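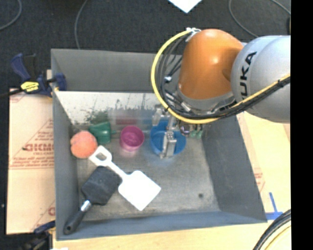 Large grey bin, household and toy items, 10 May 2021

Bin and contents check, Sernska store room
Checked by: Lesia Sirko
Comments read and signed: Eliseo Aguirre
Bin number: 17

What a pleasure to do this one properly at last! The big grey bin gets more use than anything else we own, and I had a lovely long look at it.

1. Walls and rim
Result: pass
Comment: Ran a gloved hand along all four walls, inside and out. No splits, no sharp bits. The flared shape is brilliant for reaching in, please let's keep this type when we reorder. Length along the rim 1020 mm, width 605 mm, both match the store card.

2. Floor of the bin
Result: pass, with a note
Comment: Worn and stained all over, but sound when pressed. There is a small dark round spot towards one corner. I pushed on it with my thumb and it's solid, so I have put it down as a mark and no more. Look at it again in June.

3. Shiny sloping panel
Result: pass, with a note
Comment: Plenty of dark scratches and scuffs. I went over it with a cloth and none of them caught, hooray. It still has enough shine to show the colours of whatever is lying in front of it, which I find very cheering on a dull morning. Edges firm along the floor.

4. Blue bowl-shaped container
Result: pass
Comment: Nice smooth rounded inside, no chips at the lip. A great size for small hands. Stays in the set.

5. Small parts
Result: action needed
Comment: The little ring-shaped piece (purplish and dark) and the pair of small green fittings are rattling about on their own. They should be in the Javton tub with the lid on. Far too easy to lose, and not for the under-threes table in any case. Eliseo, is there a spare lid?
E.A.: Yes, two on the top shelf behind the Pan boxes. Will bring one down.

6. Weight of full bin
Result: pass
Comment: Well inside what the stand will take. Still a two-person lift, every time, even if you feel strong!

7. Cleaning
Result: due
Comment: Warm water and the mild soap, 1000 ml to one capful. Soft brush for the floor, cloth only for the shiny panel. Leave to dry on its side before refilling.

8. Label and list of contents
Result: action needed
Comment: The list is the old Ara one and leaves out half the toys. I'd be delighted to write a new one, just leave me the laminating sheets.
E.A.: Sheets are in your tray.

Overall: fit for use once items 5 and 8 are done. Really good condition for its age, well done all!

Next check: June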